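How to Test a Wall Color Before You Paint the Whole Room
by Annelies Lehner

I love color. I love it so much that I once painted a hallway the shade of ripe papaya on a Tuesday night and had to live with it until spring, when I finally had the time to redo it. What I should have done was make sample boards! They're cheap, they're fun, and you'll learn more from two of them than from a whole fan of paper chips.

My last project was a dining room with 174 square feet of wall to cover, and the owner (hi, Manee!) wanted something warm. We ended up with a baked, earthy orange, and I'll use that room as we go.

What you need
Two pieces of white foam board, the bigger the better
A small sample pot of each color
A 4-inch foam roller and tray
Painter's tape
A pencil

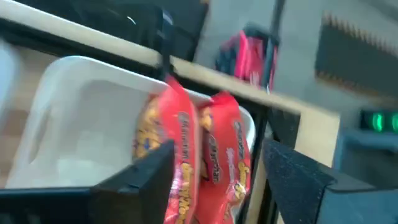

Step 1: Pick your candidates
Start with the things that are staying put: the floor, the sofa, the countertop, that rug you'd never part with. Lay your paper chips right on top of them and toss out anything that looks dirty or sour. You want to get down to two colors. Three is okay if you truly can't choose, but beyond that your eyes get tired and everything turns to mush.

For Manee's room, we kept a pale peach and a deeper shade called Kilex 508, a gorgeous toasted orange with a good bit of brown in it. I was rooting for 508 from the start, I'll admit it.

Step 2: Paint the boards
Leave a white border of an inch or so all the way around. That strip of white keeps the old wall color from messing with the new one, and it makes a huge difference when you're covering up, say, mint green. Roll on one coat, let it dry, then roll on a second going the other way. Write the color name on the back in pencil right away. You think you'll remember. You won't!

Give the boards overnight if you can. Most wall paints shift a little as they dry, and reds and oranges often come out deeper than they looked in the tray. 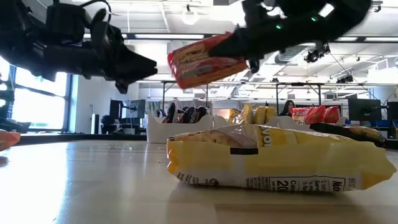
Step 3: Move them around
Tape a board beside the window and leave it for a full morning. Then move it to the darkest corner. Then put it next to the door trim, then low down by the baseboard where it meets the floor. Always stand it upright, the way the wall stands, since a board lying flat catches far more light from the ceiling.

Look again at supper time with the lamps on. Warm bulbs push orange toward red and can make a soft peach vanish into plain beige. That's what happened to our peach. By day it was lovely,

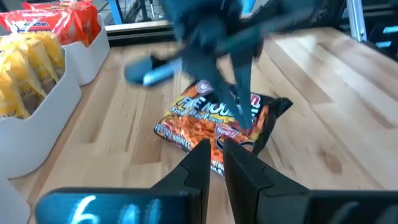 and by 7 p.m. it looked like the inside of an envelope. The 508 held up beautifully and got cozier as the evening went on. Kilian Moser, who hung the new light fixture, walked in and said it made him hungry, and for a dining room I call that a win.

Step 4: Try it next to wood
Strong warm colors and wood can be best friends, but check the undertone. Pale, yellowish wood makes orange look brighter and sharper. Dark walnut calms it down. Hold the board right up against the table and step back to the far side of the room.

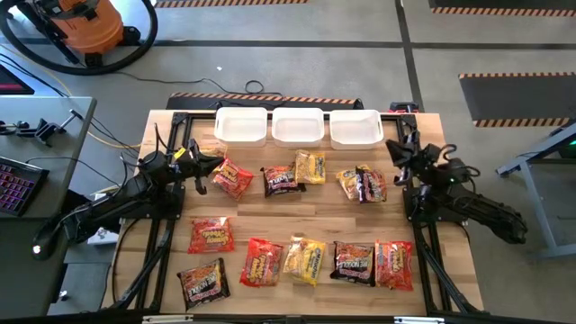

Red-orange over light, striped butcher block

If the two seem to fight, go one step browner on the paint strip and make another board. It takes me nearly 40 minutes of hands-on time, and the leftover sample pot is great for the inside of a bookcase.

Step 5: Live with it
Keep the winner up for a few days. Walk past it with your coffee, and look at it on a gray morning too. If you still grin when you come around the corner, go buy the gallon!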